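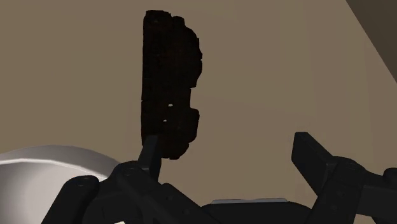 Simulated trial, gripper open over a dark object, bowl at lower left.

Household Tips from the Research Kitchen: Picking Up, Putting Down and Putting Away

The Home Tasks Group at Sundbridge studies how a robot arm can be taught to tidy ordinary rooms. The work is carried out in simulation, and the method requires each chore to be written out in small steps before any trial is run. Several readers of the Cloleddale household bulletin have asked whether those written steps are of any use to people. A number of them are, and they are set out on this page together with the results on which they are based.

How the trials were run

Each trial gives the arm one instruction of the kind a member of the household might give, such as placing an object in a bowl. The room, the furniture and the arm are all computer models. The starting position of the object and the bowl is changed from one trial to the next, so that the arm cannot succeed by repeating a single movement.

The current report covers 424 trials. In 300 of them the object finished inside the bowl and stayed there. Of the remainder, 102 ended with the object dropped or knocked aside, and 22 were stopped when the time limit ran out. Konrad Śliwiński, who prepared the report, sorted the dropped objects by cause. In 76 cases the fingers had closed on an uneven part of the object. The other 26 had mixed causes and are not discussed further.

Tips for picking up awkward items

Look for the straightest side before you reach. Broken crusts, offcuts and dried peel often have one clean edge and one ragged edge. A grip that includes the clean edge is less likely to slip.

Open your hand wider than you think necessary. In the trials, a narrow approach tended to push the object away before it was held. The same thing happens with tongs.

Come down from above where there is room. Reaching in from the side is more likely to catch the rim of a bowl or the arm of a chair.

Pause before lifting. The revised method adds a short wait after the fingers close, and the group intends to keep it in all further work. With kitchen tongs, a brief pause allows you to feel whether the item is turning.
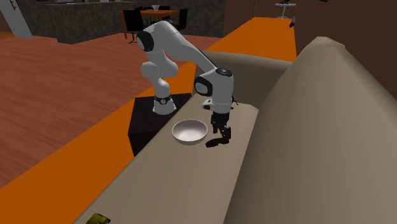
LIVING ROOM AND SOFT FURNISHINGS

A sofa is a harder work surface than a bench. On a real sofa the cushions give under weight, the seat may slope toward the back, and a round bowl can tip if it is set down carelessly. The simulated sofa does not sag in the same way, and results from it should be read with that limit in mind.

Set the bowl down first, on the flattest part of the seat, and keep it within a short reach of whatever you are collecting. Trials in which the bowl stood close to the gripper were finished sooner than those in which the arm had to travel along the seat. Long carries also gave the object more time to slip.

Lower the item to near the rim before letting go. Dropping from a height is quicker, but light items bounce and crumbs scatter over the upholstery. A metal bowl is noisy as well.

Work from one end of the sofa to the other and do not double back. The group calls this a sweep order. It was borrowed from an earlier cleaning study at Clerkusent, where it was used for benches and shelves.

Check colour against background. Dark items show up well on beige fabric and poorly on a dark rug or in shadow. If you are searching for small pieces on a dark surface, hold a torch low and to one side — the shadows will show you where they are.

Care of bowls used for collecting

Keep one bowl for tidying and store it apart from those used for food. Wash it in warm soapy water and dry it with a soft cloth to avoid water marks on a shiny finish.

Further reading

The full report, with a table of starting positions, was lodged with the Bachmann reading room on 14th April. A second set of trials, using softer objects, is planned for May. Questions about the method may be sent in writing to the Home Tasks Group, Sundbridge.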